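Setting the Gripper Width Offset in Kellari
2 min read

Kellari reads finger width from each handheld gripper separately. Set the offset for both before recording a task, or the replayed grasp will close too early on small objects.

Step 1. Start the width node

Close both grippers fully and select Zero. Open them and hold them over the table, facing each other, for 300 frames. A box and a small bottle are suitable test objects.

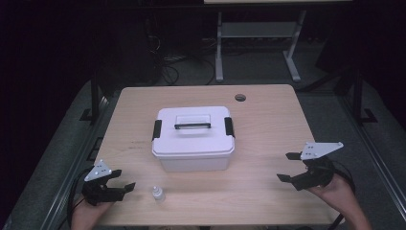 Step 2. Check the log

The log should list 2 devices. If either shows a drift above 9 counts, repeat Step 1 for that side only — the other offset is kept.

Step 3. Save the profile

Select Save, then restart the planner.

Contact Sollville Support | © Sollville | Back to top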